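2 min read

Soup season is over, but the Denley lunch club hasn't slowed down one bit! Since March we've fed 60 people every week in the old Lightfoot hall, and the summer menu is our best yet — cold salads, flatbreads and a very good rhubarb fool.
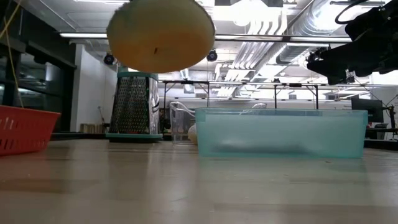 Slaws are the big hit so far. They cost next to nothing, they keep well overnight and people come back for seconds (and thirds). You don't need a fancy machine for any of it, as a stainless steel box grater will get you through cabbage, carrots and a lump of cheese in no time.

We've also had lovely news from Plamton, where the allotments have promised us 6 crates of veg a month until autumn.

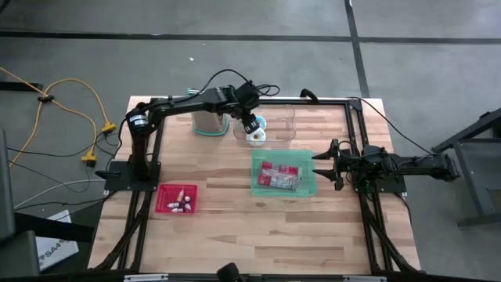
That means more beetroot, more courgettes and, with luck, enough beans for the Danonwood picnic. Tickets are on sale at the hall now, and children eat free!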